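Rosser Family Center: Activity Room Gallery

The activity room at the Rosser Family Center offers drawing, sand play and simple crafts for children and the adults who accompany them. The program is coordinated by Keerthana Nair and receives support from Protent. This gallery was prepared in November 2023 and presents materials in regular use on the marble surfaces of the room.

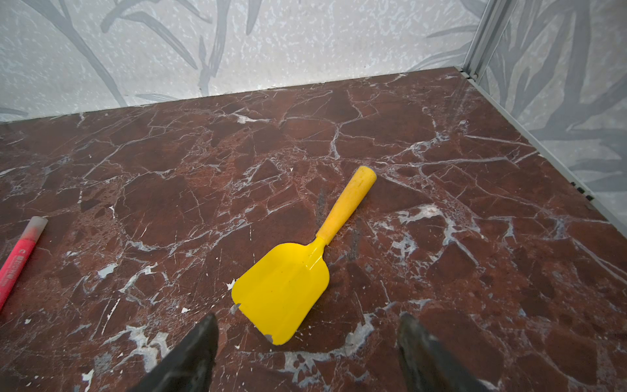 Sand play materials remain available to visiting families throughout the year. Shovels, molds and pails are checked by staff at the end of each session, and worn items are replaced when the annual order is placed in August. Families are asked to return all toys to the shelf beside the entrance before leaving.

Drawing materials are issued separately at the front desk. Children may work individually or share a set. Markers should be capped after use and handed back with any unused paper. Groups of more than eight children are asked to reserve the room in advance through Marijke Desmet, who can also provide information on materials for older age groups. 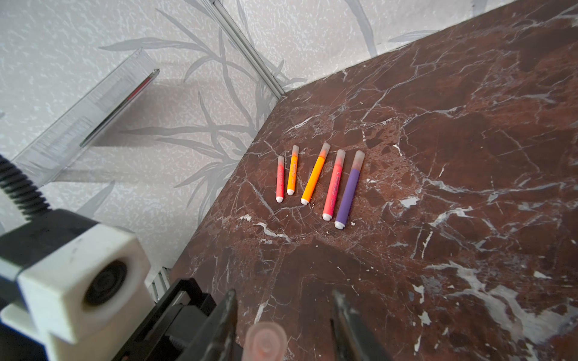 Felt-tip markers in several sizes, set side by side on veined marble.

Gallery text: Edith Chambi. Requests to reproduce these pictures should be addressed to the Center's front desk.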